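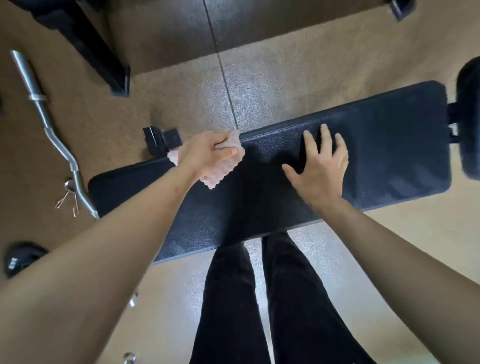

Attachment 1. Bench wipe-down, free weight area.

Ticket subject: Request for guidance on automated cleaning equipment, fitness center
Category: Facilities / Equipment planning
Priority: Normal
Status: Resolved, pending budget entry
Opened: Jun 28, 2023
Requester: Lina Khasawneh, Fitness Operations
Assigned to: Equipment Planning Desk

Original request

Fitness Operations asks the Equipment Planning Desk to review the attached quotation from Dudunmont for one Lirov floor cleaning robot and to advise whether it may be entered in the coming year's equipment budget. The quoted price is $2,784 and includes the charging dock, one spare battery and delivery to the loading entrance.

The vendor's cover letter states that the unit will "take over daily cleaning of the training floor." Our present cleaning schedule allots 60 minutes of staff time each evening to the free weight area. That time covers two tasks, the floor and the benches, and the schedule does not separate them. The attachment shows the bench task, which is done by hand with a cloth. Please confirm whether the full 60 minutes may be counted as savings in the budget worksheet.

Please also note that the worksheet rejected our first submission with the message "Value exceeds category limit." We were unable to determine which value was meant.

Entry 1. Equipment Planning Desk

The request has been received and the quotation is attached to the ticket. Two separate matters are being handled under this number:

(a) the worksheet error, and
(b) the savings figure.

With regard to (a), the category limit for minor equipment is $2,000. Any single item above that amount must be entered under capital equipment, on the second tab. The worksheet does not move the item automatically. Please re-enter the robot on the second tab and leave the line on the first tab blank. A zero on the first tab will cause the same message to appear.

Entry 2. Fitness Operations

The item was re-entered on the second tab. The message no longer appears, but the total at the foot of the worksheet did not change. The first tab was left blank as instructed. The worksheet was closed and opened again with the same result.

Entry 3. Equipment Planning Desk

The total does not update until an expected service life has been entered in the column to the right of the price. For floor cleaning robots the planning value is 3 years. This value is set by the desk and should be used even where the vendor states a longer period.

With regard to (b), the full 60 minutes may not be counted. The Lirov unit, as described in the quotation, cleans floors only. Wiping of bench pads, rollers and grips is not among its listed functions and will remain a staff task. Attachment 1 also shows several items lying on the floor next to the bench: a curl bar, a spring collar, a weight plate and some small metal pieces that appear to be hardware. A thin cable crosses the floor as well. Please answer the following before a savings figure is entered:

Which items are normally on the floor at the time cleaning begins?
Who will clear them, and is that time already in the schedule?
Can cables be routed along the wall or covered?
What is the smallest clearance beneath the benches and platforms?

The last question should be answered by measurement. The quotation gives the height of the unit without the bumper, and the height with the bumper should be requested from Dudunmont in writing.

Entry 4. Fitness Operations

Responses are as follows.

Bars, plates and collars are to be returned to the racks before closing. In practice this is not always done, and the evening attendant puts away what remains. The time is not listed in the schedule. Small hardware is to be picked up and handed to the maintenance office, and a container for it has been requested.

The cable question has been referred to building maintenance. We expect that a cover can be installed and ask whether its cost should be included with the robot or listed separately.

Clearance has been measured at each bench and platform, and the results have been placed in the shared folder. The robot will not fit beneath the lower cross members of several benches. Those areas will need to be mopped by hand or the benches moved.

Dudunmont has been asked for the height with the bumper. The vendor also proposed a different model, the Restrepo, at a higher price. A quotation was not requested.

Entry 5. Equipment Planning Desk

Thank you for the complete response. The cable cover should be listed on its own line and marked "site preparation." It is a building cost and stays with the building if the robot is replaced.

The desk recommends the following treatment of staff time:

Bench wiping: no savings.
Clearing of the floor: enter as a new task.
Open floor cleaning: savings may be entered after a trial.
Areas beneath benches: no savings.

Dudunmont offers a trial period on request, and we advise that one be arranged before the purchase order is issued. During the trial, the attendant should record the start and end of each task on separate lines. The Narau log sheet already used for the pool deck is suitable and may be copied without changes.

Supplies should be budgeted as well. The quotation does not mention brushes, filters or cleaning fluid. Please obtain a price list and enter one full year of supplies under operating costs. The present allowance for cloths and surface cleaner should not be reduced.

Entry 6. Fitness Operations

The service life was entered and the total now updates correctly. The price list has been received and entered. Dudunmont confirmed the height with the bumper in writing, and the letter is in the shared folder. A trial has been requested for February, when the evening schedule is at its fullest.

We would prefer to keep the item in the budget as a provisional line until the trial results are known. Please advise whether this is permitted.

Entry 7. Equipment Planning Desk

A provisional line is permitted. Select "P" in the status column and enter the ticket number in the notes field. The amount will be held but cannot be spent until the status is changed by this desk. The savings column must remain blank while the line is provisional.

Resolution

Worksheet error: corrected. Item moved to capital equipment and service life entered.
Savings figure: withheld until completion of the trial.
Open items: cable cover estimate from building maintenance; trial dates from Dudunmont.

Replies to this ticket will reopen it. Trial log sheets should be submitted as attachments to the same ticket number.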